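1/8/23 - planner notebook, Clelton kitchen sim

Reran the condiment pick with the Bhatia grasp scorer swapped in for our old one. The claim in their notes is that it handles clutter without retuning. I don't believe it yet. 81 episodes, same seeds as the March baseline, Jamis planner left alone.

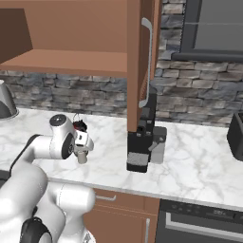

Collision margins are my first suspect. Jamis pads every link by the same amount, which is fine over bare marble and silly once the arm has to work near the open wall cabinet, with that long bar handle hanging off the door side. I checked the mesh list and the handle is lumped into one convex hull with the door. So the planner sees a slab. 11 episodes timed out there and the scorer gets no blame for those.

The grasp side is murkier. Scorer returned 2,288 candidates over the run and ranked the tall narrow shapes high every time, neighbors or no neighbors. Looks like a bias to me - a score that never drops in clutter isn't measuring clutter.

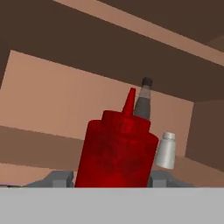
Also don't trust the success flag. It fires on finger contact plus gripper width, so a pinch on the wrong object would pass. Bronton branch has a lift check, want that merged before anyone quotes a number.

To do: split the door hull, rerun 8 of the timeouts, log score per neighbor distance.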